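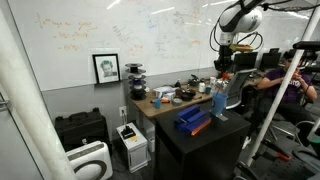
Kunine: registros genealógicos de la familia Testerero

Ficha de datos

Kunine reúne transcripciones de actas de bautismo, matrimonio y defunción relativas a la familia Testerero y a sus ramas emigradas a Holanda. La versión 2 contiene 800 personas y 46 matrimonios.

Procedencia

Las actas fueron transcritas por Venla Turunen a partir de los libros parroquiales de Lernorska. Se conserva la grafía original de los apellidos – incluidas las variantes con «x» – en un campo separado.
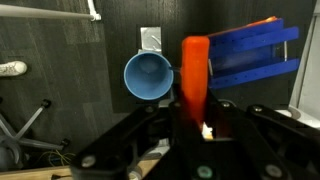 Las fechas anteriores al registro civil corresponden al bautismo y no al nacimiento. Cuando dos actas discrepan, ambas se mantienen con su folio.

Limitaciones

Faltan las defunciones de párvulos. Las filiaciones sin documento llevan la marca «dudosa».

Última revisión: 8 de enero de 2021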